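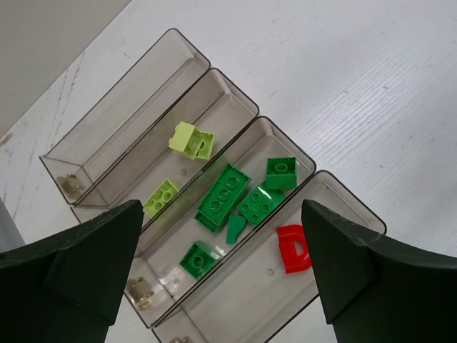

Do I have to wash my bricks before sorting them into drawers?

Only if they're sticky or have been outside. Lukewarm water and a drop of dish soap will do, and they need to be dry all the way through before they go in a drawer.

Filed under: Home Play > Small Parts Storage > Set-Up Guides

Section 2. Sorting Bricks by Color

Welcome to the fun part! By now your Burnelora drawers should be out of the box and the knobs should be on (see Section 1 if they're still rattling around in the little bag). This section covers the first big sort, which goes faster than most people expect, and it's a great job to share with a child who has opinions about green.

You will need:
- the drawers, with knobs fitted
- a shallow tray or a baking sheet with a rim
- a light-colored table, wiped down
- your bricks

2.1 Getting the table ready

1. Clear a space big enough for the tray and all of the drawers side by side.
2. Slide every drawer out of the cabinet and set it down with the knob end toward you.
3. Tip a couple of handfuls of bricks into the tray. Resist pouring in the whole bin! A small pile gets sorted, while a big pile gets pushed from one side to the other.
4. Spread the bricks until you can see most of them at once.

Note: Daylight is best. Under a yellow bulb, lime and pale yellow look almost the same, and you'll be moving pieces back the next morning.
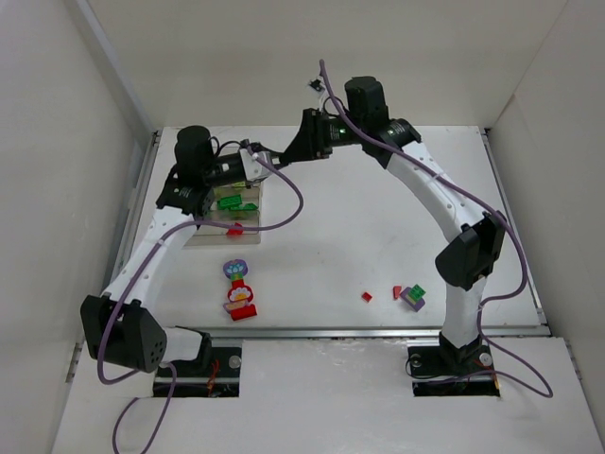 5. Pull out anything that doesn't belong with the bricks, such as doll shoes, beads, dried-up pasta and the odd screw, and put it in a cup to deal with later.
6. Break apart any bricks that are still joined. Do it now, before they go in, and you'll fit far more in each drawer.

CAUTION: Small parts. Keep loose bricks, knobs and screws away from children under three. Don't use teeth to separate bricks, and don't use a knife either. A flat plastic lever is safer and leaves no marks.

2.2 Choosing your colors

Give each drawer one color family to begin with. If you own a lot of one color, split it into a light drawer and a dark drawer — lime in one and deep green in the next works beautifully, and through the clear sides you can tell them apart from across the room. Rare colors can share. Purple and pink get along fine until one of them outgrows the other.

1. Drop one brick of the chosen color in each drawer as a marker.
2. Work through the tray one color at a time. Picking out all the reds and then all the greens is easier on the eyes than handling each brick as it comes.
3. Put flat plates and wedges in the same drawer as the bricks of their color. You can divide by shape later on.
4. Leave one drawer empty if you can. You'll be so glad of it when the next set arrives.

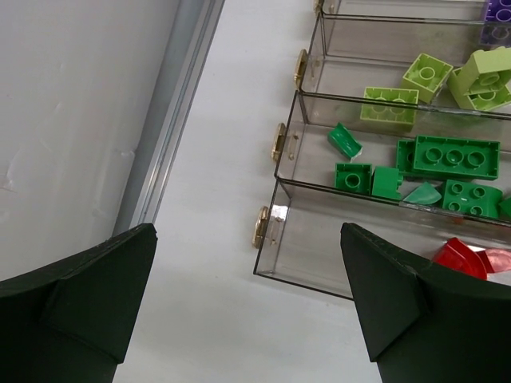 Fig. 2-3. Clear drawers with brass-colored knobs. Light green pieces have a drawer to themselves.

5. Stop filling when the top layer reaches a finger's width below the rim. Overfilled drawers catch on the way in, and it's always a long brick standing on end that does it.

Tip: Angharad Meredith, who wrote the original Mullwood sorting sheets, starts with the smallest color and finishes with the largest. Try it! Your first drawer is done in a minute or two, and that keeps younger helpers going.

2.3 Putting the drawers back

1. Support each drawer from underneath with one hand and hold the knob with the other.
2. Line up the back edge, then slide the drawer in slowly.
3. Open and close it twice. If it sticks, take it out and level the bricks with your palm.

CAUTION: Don't lift a full drawer by the knob alone.
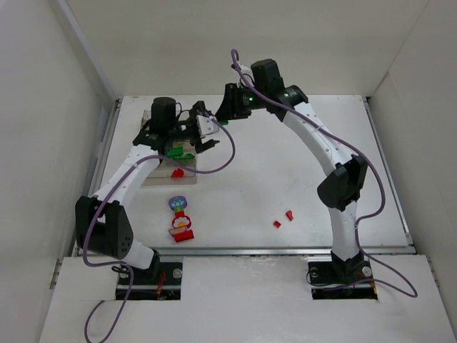

Page last changed: 2018-10-01

2.4 Keeping it going

A quick sort after each play session beats a marathon once a year. Keep the tray by the drawers and let loose pieces collect there, then clear it when the bottom is covered. Other small toys will wander in with the bricks, and that's fine — give them a basket of their own nearby.

To clean a drawer, empty it and wipe it with a soft damp cloth. Window sprays and scouring pads can cloud clear plastic. Tighten the knobs by hand while you're there; they work loose a little over time.

Spare knobs are listed under part 712. Section 3 covers dividing a drawer by shape.

Contact Mullwood Support, Nerkerley | © 2018 Mullwood | Back to top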